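**Cestuswood Paper Cups, 8 oz, white with blue band**

Sold in packs of 57 sleeves for offices, break rooms and school events. Single sleeves are sold too -- ask at the Gurno counter. The cups nest tightly, so a sleeve takes up very little shelf space. 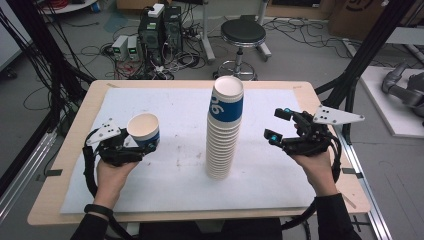 Full packs ship from our Simorel warehouse in 16 days or less. The item number is 899. Store sleeves upright on a flat surface, away from steam and direct sun, and keep them wrapped until needed. Tall stacks can start to lean -- split them in two if yours does.
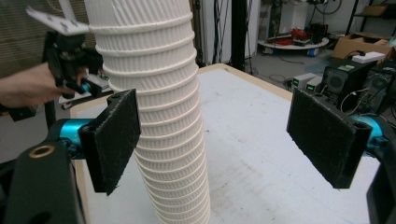 **Do the cups come with lids?**

Lids are a separate item. Order the 8 oz flat lid, which comes in white only.

Cups are for single use. Unopened packs can be returned at the counter where they were bought. Opened sleeves can't be returned.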